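Forance – Careers – Open positions

Teleoperation Data Collector (part-time and full-time)

Team: Manipulation Data
Reports to: Dolores Lyons, Collection Lead
Location: on site, Narnov building, second floor
Start: August
Openings: 3

About the job

Forance trains control models for two-armed tabletop robots. The models learn from recorded examples. A person drives the arms through a short task, the system records the camera views and the joint positions, and the recording goes into a training set called Rumodora. We are hiring people to make those recordings.

You will sit or stand at a station and move a pair of hand-held leader arms. The robot arms on the table copy your movements. One recording is called an episode. Most episodes are less than a minute long, and a task is repeated many times with the objects in different places. The current block of work is small-object handling: picking things up, putting them into containers, passing them from one arm to the other, and setting them down in a marked spot.

You do not need to have worked with robots before. Two of our present collectors came from a dental lab and a print shop. What matters is a steady hand and the willingness to do the same small thing carefully, many times over, and write down what went wrong.

What you will do

Record episodes from a task sheet. The target for a trained collector is 200 accepted episodes per week on short tasks. Longer tasks have their own targets, listed on the sheet.

Reset the table between episodes. The sheet says which objects go out and how much their positions should vary. Putting the pencils back in the same place every time makes the data less useful, so part of the job is learning to vary a layout without turning it into a pattern.

Mark each episode as accepted, failed or recovered. A recovered episode is one where the arm missed or dropped something and you fixed it without stopping. We keep those and label them separately. Please don't throw them out because they look clumsy.

Write a one-line note for anything unusual, such as a change in lighting, a sticky gripper, a late start to the recording or a person walking past the table.

Check the camera views at the start of each shift. There is a checklist taped inside the station binder. It takes ten minutes the first few times and less after that.

Review other people's episodes for two hours a week. Everyone does this, including Dolores.

What you will not do

This job does not involve programming, repairing arms or lifting heavy equipment. If a motor runs hot or a cable comes loose, you press stop and call the hardware bench. Sewwandi Seneviratne runs the bench and would much prefer five unnecessary calls to one stripped gear.

What we are looking for

– Good control of both hands at once. Sewing, playing an instrument, soldering, model building and game controllers have all turned out to be decent practice.
– Normal or corrected near vision. Some of the objects are small and dark.
– Comfort with repetition. A task block can run for two weeks.
– Clear, short written English for notes and labels.
– Basic computer use: opening a program, naming a file, filling in a web form.
– Able to be on site for the whole shift. Remote work is not possible for this position.

Useful but not required

– Any earlier work in labeling, inspection, transcription or quality checking.
– Left-handedness. Most of our recorded data so far comes from right-handed people, and the left arm is underused in it.

Hours

Morning shift: 7:30 a.m. to 12:30 p.m.
Afternoon shift: 1:00 p.m. to 6:00 p.m.

Part-time staff work one shift a day. Full-time staff work a morning shift and three hours of the afternoon, with review time and desk work included in those hours. You will not be asked to operate the arms for more than 50 minutes without a break. The recording program locks for ten minutes after that, and supervisors can't override the lock.

Pay and benefits

Collectors are paid by the hour, including resets, breaks, review time and any time lost to equipment trouble. There is no per-episode pay. We tried a bonus for high counts a while ago and dropped it when the number of rushed grasps went up. Full-time staff receive health coverage and paid leave from the first month. Part-time staff receive paid leave in proportion to their hours. The pay range is given in the first phone call, before you are asked to come in for anything.

Training

The first two weeks are training at full pay. In the first week you practice with blocks and cups, and none of it goes into the data set. In the second week you record from the real task sheet with a trainer, Thaddeus Alcantara, checking every episode. Most people find passing between the arms the hardest part. Depth is difficult to judge from a camera view alone, and it takes a few days to stop closing the gripper too early.

At the end of training you record a test block. If it isn't good enough, you get another three days and a second try.

About the data

Rumodora currently holds 2332 accepted episodes in the small-object section. We want that section to cover many more objects and a wider range of handling styles, so we are adding people as well as hours. Every collector works a little differently. Some come in from the side and some from straight above, and the models do better when they have been shown both.

The recordings show the table, the arms and whatever is near them. Microphones are off. Passersby may show up at the edge of a view, and everyone who works on the floor signs a consent form that explains how the recordings are stored and who may see them. You can read the form before you accept an offer. Faces are blurred before a recording leaves the building.

The working area

Stations are indoors on a carpeted floor, with office chairs and a desk close by. Please wear closed shoes. Long sleeves should be rolled or fastened, and lanyards come off at the station. Chair and leader-arm height are adjustable, and we can set up a station for seated work only. Tell us in your application if you need that or any other adjustment.

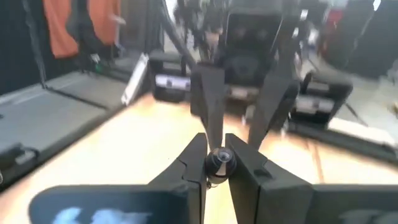
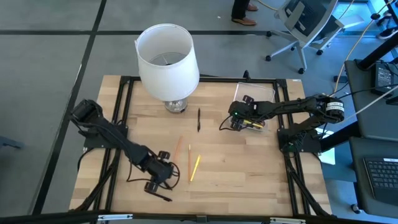 Small-object work at a two-arm station: a ball held in a gripper, seen from the wrist (first), and pencils with a clear container (second).

How to apply

Send a short letter and a résumé or work history to Tia Treloar in hiring, using the form on the Forance careers page. Put "Collector" and your preferred shift in the subject box. In the letter, tell us about something you have done with your hands that needed patience. One paragraph is enough.

After that there is a 20-minute phone call, then a paid two-hour trial at a station. You will drive the arms, reset a table and review a few episodes. Bring glasses if you use them for close work. Rochelle Obi meets applicants at the Gallagher Street entrance and will show you up.

We reply to every application, usually within two weeks. Applications stay open until all three places are filled.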